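Reserve Rules Face First Test in Fillcombe

The Fillcombe district council will decide in December whether to renew the reserve rule it adopted 20 years ago. The rule requires the district to hold back 4 percent of its share of state timber receipts each year, and bars any transfer to the general account without a two-thirds vote.

Receipts are paid in two parts. The first follows the spring harvest report, and the second is released once the state auditor has matched mill records to hauling permits. A mismatch at the Bindine mill delayed 267 permits last year and pushed the second payment into the next budget period.
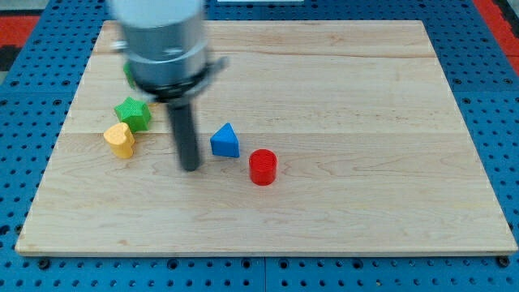

A wooden board on a blue perforated metal table.

The council covered the gap with a short-term note from Verkitz, a regional lender. Under the rule, the note counts as debt even though the receipts behind it were already owed. The district's budget office wants that changed – its draft would exclude any note backed 100 percent by audited receipts.

Turunen, the upstream district, made a similar change and now reports such notes on a separate line. Fillcombe's draft has no reporting clause. The second reading is open to the public and starts at 6 p.m.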